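Week 6: Reading a Lease Before You Sign It

Welcome back, everyone. I know several of you came to this course for the budgeting half and are only putting up with the housing half, and I do understand, but please stay with me this week. A lease is very likely the longest thing you will ever sign without reading, and I would love for this group to be the exception.

Please bring the Tondow sample lease to class, the long one with the gray cover sheet. If you lost yours, Pirjo Kokkonen in the front office will print you another, but she goes home at 4:30, so plan ahead.

Who is on the paper

Start with the names. The person who shows you the apartment is often a manager and may have no power to promise you anything. In our sample the landlord is Rieger Properties, the manager is Fulgencio Campos, and the notices go to a third address altogether. Circle all three. When the heat quits in November you will want to know which of them gets the letter and which of them gets the phone call (do both, and keep a copy of the letter).

Then check your own name, and the name of every adult who will live there with you. Look for the words "jointly and severally." In everyday English, that means each tenant can be asked for the whole rent, so if your roommate moves out in the night, the landlord can come to you for all of it. I have watched very nice friendships end over those three words!

The money

The sample rent is $1,543 a month, due on the first, with a grace period that runs out on the sixth. Read the late fee section slowly, because ours has two parts: a flat charge, and then a daily charge that keeps adding up until you are paid in full. People tend to see the first part and stop reading.

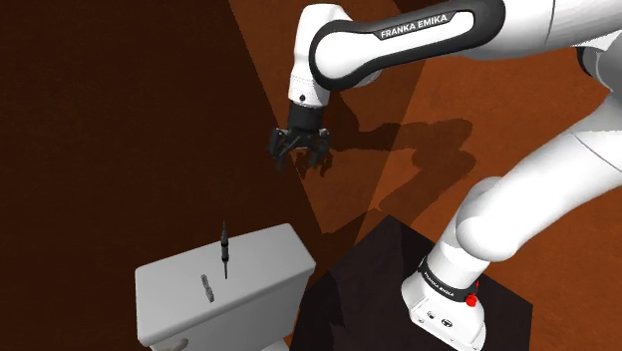 Next comes the deposit. The sample asks for a $350 pet deposit on top of the regular security deposit, and you should find out whether the pet money comes back to you or is really a fee wearing a deposit's name. The word "nonrefundable" is in there, but you have to go to the addendum on page 11 to find it. Addendums are part of the lease. I say this every term and I will say it again next week.

Ask how the deposit is returned, how long they have to do it, and whether you get a written list of anything they take out. The rules differ from state to state, so look up your own and don't go by what a cousin told you.

Getting out

Find the renewal clause. Some leases end on their last day and some roll over unless you give written notice, and the notice period can be longer than you would guess. Ours is 60 days. Put it on your calendar the day you sign — the same day, before you've even unpacked a box.

For next time

Read sections 4 through 9 of the sample and mark anything you couldn't explain to a friend. Then write half a page on the repair clause: who has to do what, and by when? Gisela Wiegand from the tenant clinic will be joining us for the second hour, so save your hardest questions for her.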